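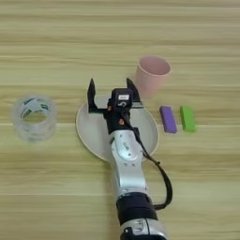 Thank you again for agreeing to fund the extended trial of the Mirness kit, and for being so patient about this report, which I had hoped to get to you rather sooner. As you'll remember from our application, the idea was to find out whether a small workshop like ours at Stullness could take a packaged arm-and-gripper kit, set it up from the supplied instructions and get it doing simple table-top handling without having an engineer on hand every afternoon. We have kept the table deliberately ordinary, with a plate, a pink cup, a roll of clear tape and a couple of small coloured blocks, and the two-fingered gripper is being tried around those before we ask you to let us spend anything on special test pieces. I think that was the right decision, though one or two colleagues would have liked something grander!

Setting up took us longer than Valari's sales pages had led us to expect. The arm itself was bolted down and talking to the computer by the end of the second day, and I have no complaints at all about the printed guide for that part – it is clear, the drawings are large and the screws are bagged by step. The software was another matter. The installer wanted a newer version of the operating system than the one we had, and once we had sorted that out it refused our licence key until Valari issued a fresh one. Their support desk was friendly and answered the same day each time, so I don't want to be too hard on them, but we did lose the best part of a week.

The grant covers 800 practice runs in this phase, to be done in batches of 20 so that we can stop and change settings between them. We have finished the first 100 and I have attached the log sheets separately. Please treat them as an early look. We changed the approach speed twice and the finger opening once along the way, so the batches can't fairly be compared with one another, and I would much prefer you to judge the kit on the runs still to come.

What I can tell you is how the kit is to live with. Teaching it a position is pleasant work. You guide the arm to where you want it, press the button, give the position a name and move on to the next, and people who had never touched such a thing were managing it by themselves within an hour. Editing a position afterwards is more fiddly than it ought to be, because the list shows only the names and you have to open each one to see what it does. We have taken to keeping a paper notebook beside the computer, which seems a little old-fashioned for a product like this, but it works very well.

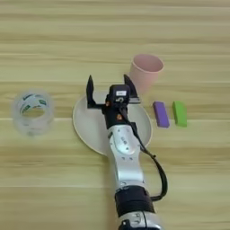 Mirness trial, Stullness workshop: the gripper open over the plate.

The open position in that picture is one of the named positions we use most, and we spent a good deal of time on it. The fingers spread quite wide, and with the cup standing so close to the plate we have to think about what is next to the target as well as the target itself. The manual has a page on clearances, but it deals with boxes on a conveyor and wasn't much help to us. I have written to Valari suggesting a page on crowded tables, and they have promised to look at it for the next edition.

You asked particularly about the comparison with the Boonchu service, where the supplier keeps hold of the equipment and charges by the month. We have had their quotation and a long, helpful telephone call. Boonchu would do all the setting up and would come out if anything failed, and that would certainly have spared us our week with the installer. Against that, we would have to ask them for every change to a routine, and changing routines is most of what we do here. My feeling at present is that the kit suits us better, but I would like to finish the planned runs before saying so firmly.

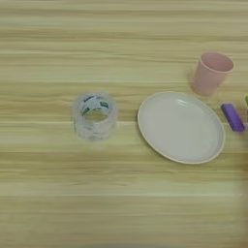

There is also the question of training. Valari includes one remote session in the price and we have used ours, mostly on the position editor. A second would be an extra cost, and I'd like your permission to move a little money across from the travel line, where we have spent hardly anything. It would let the two newer members of the team ask their own questions instead of relying on my notes, which are not always as tidy as they should be.

Spending is otherwise as forecast. The one unplanned item was a replacement set of finger pads, ordered as a spare, and delivery was quick.

Between now and May we intend to complete the remaining runs, keeping the speed and finger opening fixed throughout, and then to write up the comparison with Boonchu properly. If you or any of the trustees would like to come and see the arm at work you would be very welcome, and mornings are generally best for us. Could you let me know about the training money when you have a moment? Valari will hold their present price for the session until the end of the month.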